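Teaching by Hand: Gallery from the Fesow Cloth Work

Fesow is our small workshop for robot teaching. In May we began to record tasks with fabric, and this page collects notes and pictures from the work.
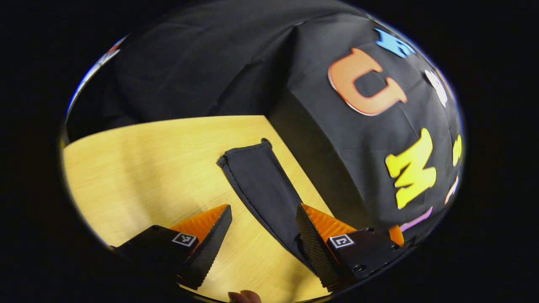
Fabric is the most difficult material we have tried to teach, and also the one our visitors ask about most often. A rigid part stays where you put it. A piece of cloth changes its shape each time you touch it, so the person who holds the tool must make many small decisions, and all of them go into the recording. For this task we work with a narrow folded band of black cloth with a stitched hem, and the tool comes to it from one side, with the band between the two fingers. The ribbed orange pads and the toothed black inner faces of the fingers are what we depend on here. Smooth fingers let thin cloth slip, and then the person starts to squeeze too hard, and the robot learns to squeeze too hard also. The square black-and-white markers on the fingers are for the software: it finds them in each picture and calculates how far the fingers are open. The black drape behind the table, with the big foam letters on it, is a good background for us. Letters such as the orange U are easy to find again from one moment to the next, and this helps the software to know where the tool is moving. Plain black cloth alone gives it very little to follow.

How we record

One person holds the tool and does the task with it, in the same way as you would use kitchen tongs. The camera sits on the tool and sees what the fingers see. There is no robot in the room at this stage. The robot comes later and must repeat the movement from the recordings.

We call one try, from the first movement to the release of the cloth, a "pass." In the first month we kept 445 passes for the black band. Another 246 were put aside, mostly for reasons of speed. When a person has done the same thing for one hour, the hand becomes fast and a little careless, and this can be seen very well when you play the recording slowly.

The rules for the hand

We wrote these rules for new operators, and they hang on the wall near the table.

Start each pass with the fingers open and wait for one breath.

Come to the cloth slowly. The last part of the way should take as long as all the rest.

Close until the cloth is held, then stop closing.

If you lose the cloth, do not hurry to catch it. Open, go back a little, and try again in the same pass. The robot will also lose the cloth sometimes, and it must have seen what to do then.

Keep the free hand away from the cloth. It is a strong habit to help with the other hand, and everybody does it in the beginning.

Change the position of the band between passes. A few centimeters and a small turn are enough.

By hand or by remote control

We are asked often why we do not only use remote control. We do use it. Our second station is called Stenosell, and there the operator sits at a desk and moves a robot arm with a pair of handles. The advantage is that the recorded movement is already possible for the arm, with no surprises about reach. The disadvantage is the feeling. At the desk you do not feel the cloth, and you must judge everything with the eyes. Our operators need much more time for one pass there, and they are more tired after it.

With the hand-held tool the movement is natural and quick to record, but the person can turn the wrist in ways that the arm cannot follow. So each recording goes through a check program, which we named Filali. It compares the path with the limits of the arm and marks the parts that are not possible. In the beginning it marked too many, and we found that our own setting for the table height was wrong. After the correction it was much better.

For the moment we use the hand-held tool for picking up and laying down, and the remote control for the tasks where the robot must pull against something, for example when it draws a cloth through a ring.

Which cloth we use

The cloth comes from Bruvetti, a small sewing shop on our street, where they keep the remnants for us in a box. Black cloth is hard for the camera, because the folds do not show well, and for this reason we want it in the collection. If we recorded only light cloth, the robot would be lost in front of a dark one. Strong light on the table helps to see the edge.

The hem is important too. It is thicker than the rest and gives the fingers something to hold. Operators go to the hem without thinking, and after some weeks we noticed that we had almost no passes without it. Now we ask for both, and we write in the log which part was taken.

What comes next

The complete set has now roughly 634 kept passes, with the band and with flat pieces together. The next task is to fold a square cloth two times and to put it on a pile. We have written the starting positions already, and the first operators begin to practice in the mornings, when the light in the room is more even.

We will add new pictures to this page when the folding task has its first good recordings.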